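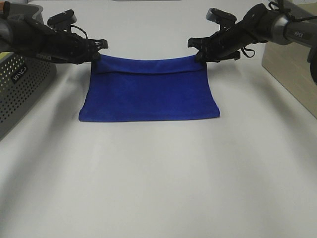
Brolstead demande que l'on tranche aujourd'hui entre le pli en deux et le pli en trois, parce que les piles livrées en juin mélangeaient les deux et que les casiers ne fermaient plus.

Compte rendu de la réunion « linge et serviettes »
Salle du premier étage, 14 h 30

1. Approbation du compte rendu précédent
Approuvé avec une correction : le stock de serviettes bleues est de près de 2 000 pièces, tous sites compris. Le chiffre noté la dernière fois ne portait que sur la réserve.

2. Méthode de pliage
La discussion reprend sur la base des essais faits avec la serviette bleu roi. Le pli en deux va plus vite mais tient mal dans les casiers. Le pli en trois donne un paquet plus étroit, à condition de lisser le tissu avant de rabattre. Il est rappelé que la serviette doit être posée à plat, tenue par les deux coins du haut, et que le rabat se fait d'un seul geste.
Décision : pli en trois pour tous les sites. Les piles sont limitées à 12 serviettes.

3. Étiquettes d'entretien
Deux sites plient avec l'étiquette à l'extérieur, les autres à l'intérieur.

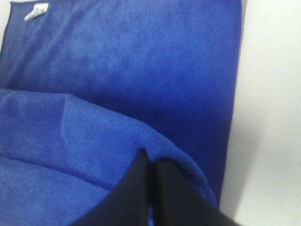 L'étiquette à l'intérieur évite qu'elle s'accroche quand on tire une serviette de la pile. En revanche il faut déplier pour la retrouver, ce qui gêne le tri au retour de blanchisserie. Après échange, l'étiquette ira à l'intérieur, côté coin gauche. La fiche affichée au-dessus des tables sera refaite dans ce sens — l'ancienne est à retirer partout.

4. Tables de pliage
Les plateaux blancs conviennent. On y voit tout de suite les peluches bleues, et ils se nettoient d'un coup de chiffon. Il est demandé de ne plus laisser de linge en boule sur les tables en fin de poste : 19 serviettes ont dû être repassées en machine le mois dernier pour cette raison. Le linge non plié retourne dans le chariot.
Le devis pour une table supplémentaire est reporté à la prochaine séance.

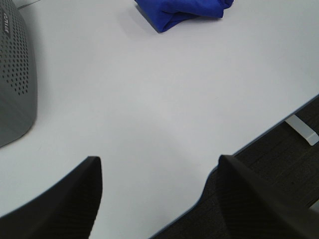 Skorelham
Secrétariat de séance

5. Fournisseur
Le contrat avec Zedness arrive à échéance. La qualité de la microfibre est jugée correcte, le bleu tient au lavage. Quelques ourlets se décousent. La question est de savoir s'il faut renouveler à l'identique ou demander un format un peu plus petit, plus facile à plier à une seule personne.

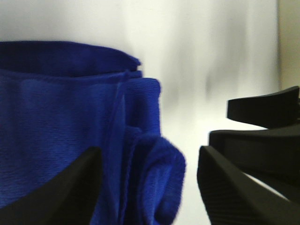 Benítez fait remarquer qu'un format plus petit obligerait à revoir toutes les hauteurs de pile, et préfère que l'on règle d'abord la question des ourlets avec le fournisseur.
La remarque est retenue. Un courrier sera adressé à Zedness avec les 22 serviettes décousues mises de côté en réserve. Le format actuel est maintenu jusqu'à la réponse.

6. Divers
Le chariot à roulettes grince toujours — graissage demandé.
Les sacs de transport vides sont à rapporter à la réserve et à ne pas laisser dans le couloir.

Séance levée à 15 h 40. Prochaine réunion en septembre, même salle.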